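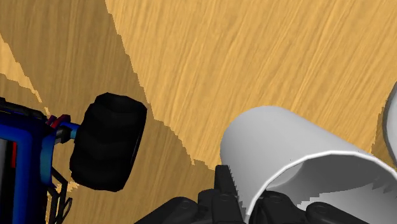 Maree Tolhurst
Robot cell technician, Cunduro

Sorting out the simulated bench

I look after one arm and its cell at Cunduro, and for most of March I looked after the copy of it that lives on the computer. The copy has the same job as the real one, which is picking cups up off a timber bench and putting them in a rack. It had been set up in a hurry and left alone. The arm in it could pick up nearly anything, and the real one couldn't, so the copy wasn't much use for trying out changes.

I started with the bench height. The real bench top is 900 mm off the floor. The one in the model was entered at the same height but measured to the underside, so everything sat one board thickness too high. Whoever set it up had then shifted the arm to suit. I put both back where they belonged and the joint readings lined up with the real arm for the first time.

Next was the gripper. The fingers have a notched tip with small teeth, and the model was treating each finger as a smooth box for contact purposes. It looked right because the drawn part had teeth, but the part the cup was touching didn't. I swapped the box for a proper collision shape at the tip and left the knuckles as simple shapes. Doing the whole finger in detail slowed it to a crawl and made no difference to the grip.

A cup lying on its side is the case I test with. Standing up, a cup is easy and hides most mistakes. On its side it rolls if one finger gets there early, and one finger nearly always gets there early. With the old settings the cup stuck to the first finger as if it was glued. I brought the friction down a bit at a time until it behaved like the ones on the bench, then ran 300 picks overnight. The arm dropped or missed 34 of them. That sounds bad but it's close to what the real cell does with cups on their side, and close is what I was after.

The toy tractor, or truck, or whatever you want to call it, is there as clutter. It's blue with big black tyres and it's a good test, with thin struts underneath that a fingertip could catch on. I keep it to the left of the cup with the gripper coming in between the two. If the approach path is sloppy, the arm shoves it and the log shows a contact that shouldn't be there. I check that log before I look at anything else.

The shadows are the part I haven't fixed. The edge of the shadow across the timber comes out in steps like a staircase, and there's some of the same inside the cup. Turning the shadow quality up smooths it out but the run time went from 266 seconds for a short batch to 533, and I can't have that on the machine I've got. It doesn't touch the physics at all. It does matter if you're using the pictures to find the cup, because a hard jagged edge near a pale cup can get picked up as part of its outline. For now I've left it alone and made a note in the setup file.

A few other things, mostly so I can find them again:

The finger joint limits are in the second config file, the one marked Skumell. The first one is ignored if both are present.

Restart the whole thing after changing a collision shape. Reloading only refreshes what you see.

Cup weight was entered in grams where it wanted kilograms. I weighed one of ours on the kitchen scales and used that.

If the cup jitters when the fingers close, drop the time step before you touch the friction. I did it the other way round and lost an afternoon.

Save a copy of the settings before each batch. I name mine by batch number and keep them in the Sititz folder with the logs.

The real arm gets its own attention next. The left finger has some play in it at the knuckle and I want to strip it down and see whether it's the pin or the bush. I've got spare pins in the drawer. If it's the bush I'll have to order one, and the cell will be off until it turns up.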